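Search tips, stains, tools...
Search

We use cookies to remember your preferences. Accept / Manage settings

Keeping zippers and press-seal closures running on household fabrics

January. By the Zendar workshop desk

Most closures on covers, garment bags and curtain liners fail at the slider or at the first few inches of track. The fabric usually outlasts them. A closure that drags should be cleaned before anything is applied to it, as wax or silicone laid over grit makes a grinding paste.

Identify the closure first. Metal teeth, molded plastic teeth, nylon coil and press-seal track all take different treatment. Coil can be recognized by its continuous spiral, which feels smooth in one direction and slightly ribbed in the other. Press-seal track has no teeth. One side carries a ridge and the other a groove, and the two hold by friction alone.

Cleaning

Open the closure fully. Brush along the track with a dry, soft toothbrush, working away from the slider. Follow with warm water and a drop of dish soap, then wipe with a damp cloth until no suds remain. Let it dry open, out of direct sun. Do not use acetone on plastic of any kind. Rubbing alcohol is acceptable on nylon coil but should be tested on printed fabric, where it can lift the ink.

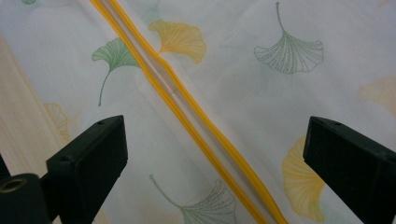 Reading time: 3 min | 3354 views

Lightweight sheeting puckers easily along a plastic closure. The two materials shrink at different rates, and a hot wash makes the difference permanent. Wash at the lowest setting, closed, inside a mesh bag. Skip the dryer. Hang the piece so the closure runs vertically and carries no load, with pins in the fabric on both sides.

Puckers already present can be reduced. Lay the piece face down on a towel, cover the fabric with a damp cotton cloth and press with a cool iron, stopping half an inch short of the plastic. Ease the fabric outward by hand while it is still warm. Two or three passes are normal. Any pucker left after that was sewn in, and the only cure is to unpick the seam and stitch it again with a longer stitch.

Lubrication

Metal: rub a graphite pencil along both sides of the teeth. Keep it away from white fabric.

Nylon coil: plain candle wax or a hard soap bar. Run the slider ten times and wipe off the excess.

Press-seal: a trace of silicone on a cotton swab, on the ridge side only. Too much and the track will not stay shut.

We have used Temba stick wax on coil for several years. The Unar spray is easier to apply but spreads onto the cloth and leaves a mark that needs a second wash.

Kinks in plastic track

A kink forms where the track has been folded in storage. Soak that section in hot tap water for five minutes, lay it straight on a flat board and weight it with a book until cool. Repeat once if needed. If the plastic has turned white at the bend it is stressed and will split there eventually.

Roll long pieces for storage, closure on the outside, on a cardboard tube. Smooth any snagged edges on the tube with 400 grit paper; 80 grit is too coarse and raises more fibers than it removes.

Replacement track is sold by the yard. Our last roll came from Plastetholm, part 257, and was cut with ordinary scissors. Allow an extra inch at each end for the stops.

Get the Wednesday newsletter. Enter your email
Subscribe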